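Sorting the linen basket
Oct 12, 2022

I finally got to the padded basket at the end of the bed. It has been collecting fabric things since last December and the lid stopped closing a while ago, so I took the lid off and started again.

The rule I settled on was one basket, no overflow. Anything quilted gets folded in thirds and goes in first. Thin cottons go on after that, and they can be bunched up a bit – I don't iron them anyway.

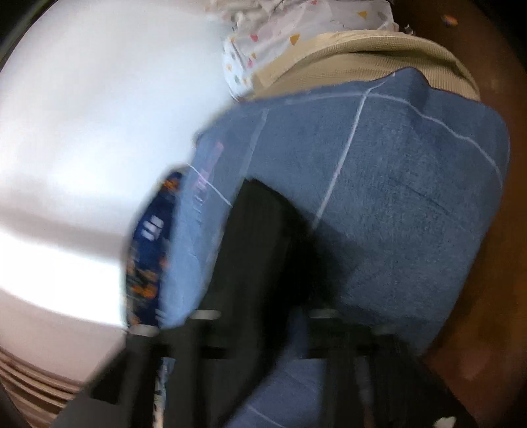 The blue quilted one was the hard decision. It takes up more room than everything else combined and I only use it on the couch in winter. I kept it. A new one in a similar weight was $256 at Drostico, and the colour was worse.

The printed cloth with the little triangles stays too. I'd like to make cushion covers from it, though I've been saying that since we moved.

Two old sheets and a tablecloth went in a bag for the op shop on Gideo Street, along with a pillowcase that never matched anything. It took 43 minutes, including a cup of tea. Next is the hall cupboard, which is mostly towels.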